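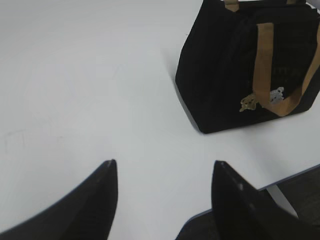 Kistov open day, bag station

gripwright
Back from the Kistov open day. $6 to park, grr. Best part was the bag table — black bag, tan handles, white table, thats it. Rostam Babaei ran the demo and took questions the whole time. They want 1,000 logged tries on soft stuff by May. At 400 now.

Ellia
was it worth the drive? thinking of going next year

gripwright
Yes if you like slow. No if you want backflips.

moss_tooth
Saw the same demo. One bag on a bare table proves nothing. Show me a messy closet.

gripwright
Disagree. Droopy strap over soft cloth is a pain to plan for. Got to start someplace. Closets later.

moss_tooth
Been hearing "later" from these open days for years

gripwright
ok then look at the front of the thing. Strap hangs right across the lettering and the little bears. You tell me where the handle stops and the bag starts, from a camera
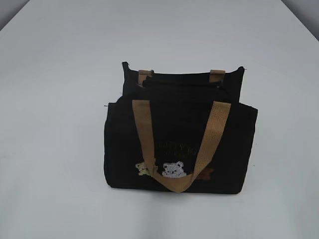
Bermúdez
Moss has a point tho. I asked what happens with a bag that has weight in it and got a pretty vague answer. Handouts were good.

Ellia
are the handouts online?

Bermúdez
Not that I can find. I can scan mine, might be Monday

moss_tooth
scan please. still not sold

gripwright
Anyone going to the Rosturness one? Got room for one more in the car — leaving early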